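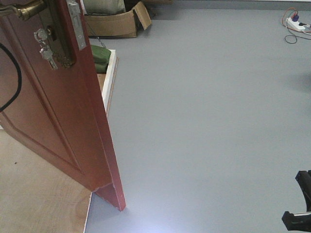
Many interior doors begin to stick or scrape after some years, and people often live with it much longer than necessary. In this guide I explain how to check a wooden door with a lever handle and mortise lock, how to free a latch that moves badly, and how to repair the bottom corner when the paint has chipped away. You need one afternoon for the work, and then a night for the paint.

## What you need

- A screwdriver that fits the screws on your lock plate
- Sandpaper, one coarse and one fine (I use 40 for the rough part)
- A pencil and a strip of thin card
- Dry graphite powder for the lock
- Wood filler, primer and paint in the color of your door
- A small brush, 2 cm wide or less
- Two wooden wedges

I buy the filler from Uverel, but any filler for interior wood will do the same job.

## 1. Make space and fix the door

Move boxes, bags and everything else on the floor out of the path of the door. Take the keys out of the lock and put them in your pocket. A heavy bunch of keys pulls on the cylinder every time the door moves, and it will also scratch the paint while you work.

Open the door halfway and push a wedge under it from each side. It must stand still when you press on it with your hand.

## 2. Find the place where it rubs

Remove the wedges and close the door slowly. Slide the card between the door and the frame, starting at the top, and move it down. Where the card stops, make a small pencil mark on the door.

Look also at the bottom. If there is a strip between two kinds of floor, for example wood on one side and vinyl on the other, the door can touch it at one point only. Check that the strip is flat and that no end has lifted. Press a loose strip down or glue it again before you take any wood from the door.

## 3. Tighten the hinges

Do this before sanding. In my old apartment in Farnurholm the door scraped for two winters, and the whole problem was one loose screw in the top hinge. If a screw turns and turns without holding, take it out, fill the hole with wooden matches and glue, cut them flush, and put the screw back when the glue is dry.

## 4. Free the latch

Press the handle down and let it come up again. The latch should go in and out without waiting. If it is slow, blow a little graphite into the opening around it and into the keyhole, then turn the key 23 times or until you lose patience. Do not use cooking oil – it collects dust and the lock becomes worse than before.

Check the screws on the faceplate too. They should be firm, but if you tighten them very hard, the lock case can bend and the latch will stick again.

## 5. Repair the bottom corner

Wedge the door again. Scrape off the loose paint and sand the edges of the damaged part until you can't feel a step with your finger. Press in the filler, a little higher than the surface. When it is hard, sand it flat, first coarse and then fine.

Wipe away the dust, put on one thin coat of primer, and then two thin coats of paint. Put newspaper under the door, and leave the door open overnight.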